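3. How I Got the Household Data, and What I Did with It

I should say up front that I never planned to write about household budgets. My first idea was a tidy little paper on national income in small economies, the kind where you download a table and run with it. Then I spent an October going through the account books kept by families in Sterport, and I couldn't let them go. People write down everything! Lamp oil, school fees, a cousin's train ticket, the same bag of rice under three different names. 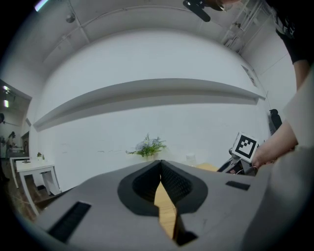
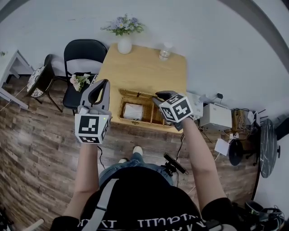
Figure 2. Two views of the same room, close up and from farther back.

Kusum Awasthi read an early draft of this section and objected to the whole idea of counting home production at market prices. Her point was that a family that bakes its own bread isn't choosing between that loaf and the one in the shop, so the shop price tells you very little about what the homemade loaf is worth to them. She would have used the wage the baker could have earned in that hour. I've gone back and forth on this more times than I'd like to admit, and I ended up reporting both versions, with the market price first.

The books themselves come to 1,601 household-months, once I drop the ones where the pages stuck together or the handwriting beat me. Each family kept going for as long as it felt like it. A few lasted only 2 months, and the most patient ones made it to 30. That's a messy panel by anybody's standards, and I treat it as one: every estimate in this section uses household fixed effects, and I cluster the errors by household as well. I tried filling in the missing months by drawing a straight line between the ones I had, and it made everything look much smoother than real life, so I took that out again.

Income was the hard part. Spending gets written down the day it happens, while income shows up late, or in a lump, or as a note like "from the boat" with no number beside it. For wage earners I used the pay entries as they stood. For everyone else I built income up from the other side: what they spent, plus what they put away, minus what they borrowed. This is an old trick and it has an old weakness, namely that any mistake in spending gets copied straight into income and makes the two look more closely tied than they are. So the savings rates below should be read with some care for the self-employed group, and I wouldn't lean on the differences within that group at all.

Prices came from the market sheets in Punden, the nearest town with an unbroken set. I'd have liked local ones. The Sterport sheets have a long gap in the middle, and the months on either side don't match up well enough to bridge it. Transport between the two towns was cheap in this period — I checked the carriers' rates — and where both sets exist they move together, though fresh fish is a clear exception. I leave fish out of the price index and keep it in total spending.

Now for what I found. When income rises for a single month, families spend only a small part of the increase on food and a surprisingly large part on things that last, like pots, roofing and bicycles. When it rises and stays up for a season, food spending catches up. That fits the usual story about lasting and passing changes in income pretty well, and I was glad to see it in books nobody kept for an economist's benefit. Dropping the over 300 household-months with a wedding or a funeral in them weakens the result for durable goods, but it doesn't go away.

Narendra Ahuja suggested splitting the sample by whether the person keeping the book also earned the main income. I did, and the two halves look alike for food and quite different for durables. I don't have a good explanation yet. The bookkeepers who also earned seem to buy earlier in the season, before prices go up, but the groups are small and I'd want another town's books before saying more. The full split is in the appendix, next to the version using wages for home production.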